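Skasska two-arm folding bench
Reviewed by Ekene Fashola

Supplied by: Clandow
Type: bench-mounted, two arms, with frame and controller
Reach per arm: 400 mm, measured by us
Warranty: parts only

Clandow sells the Skasska as a "ready to work" bench for small laundries, car valeting firms and anyone else with a heap of cloths to sort and fold. I have read that phrase on a good many brochures. It usually means that the arms will move on the first morning and that you will spend the next month finding out what they won't pick up.

We had one on loan in June at our unit in Stindton. Assembly took two of us most of a day. The frame went together well, the bolts were all in the bag, and the manual has clearly been read by somebody before printing. The cables are another matter. They run in big loops over the arms, and the clips supplied are too few and too weak. We bought our own.

The sales sheet gives a rate of 300 cloths an hour. Read the small print and you'll see that this is for one size of flat cloth, laid out singly, all the same colour. I don't know any laundry that receives its work like that. We used microfibre towels in two colours, dropped in piles or stuffed into clear bins, and asked for them to be sorted and folded. Over a run of 200 towels the bench never got near the claimed figure, and 21 had to be finished by hand.

Most of the trouble is in the pick. A towel comes up by whatever bit the gripper has got hold of, and the arm then has to find a corner somewhere in the bunch.

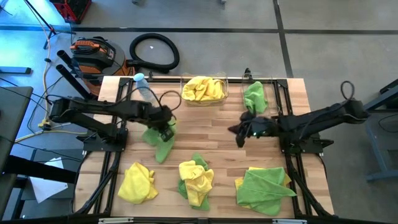

Can it sort and fold in one go?
Only with the extended software licence, which costs extra and is renewed yearly. The basic package does one or the other, and you have to stop the bench to switch between them.

I think that should be on the front of the brochure. Clandow says most buyers take the extended licence anyway. I'm sure they do, once they have the bench bolted down.

Folding itself is fair. A towel that has been spread properly gets a decent half fold and a passable quarter fold. Thick hems throw it out. Mixed piles, with one colour lying over another, were the worst of our tests: the software would sometimes treat two towels as one and try to fold the pair. When it fails it stops and waits, and the alarm is too quiet for a room with a dryer going.

We have used the older Janssen bench for comparison. It has a single arm, it's slower and it looks like something out of a school workshop, but it does carry on after a missed pick without calling for help. The Skasska is the better folder of the two. I'd still trust the Janssen more if I had to go and answer the phone.

Noise is low. Spare gripper fingers come in pairs and took longer to arrive than promised. Telephone support was polite, and closed at four.

If you are tempted, ask Clandow to run a bag of your own towels, unsorted, while you watch, and get the licence price in writing before you leave.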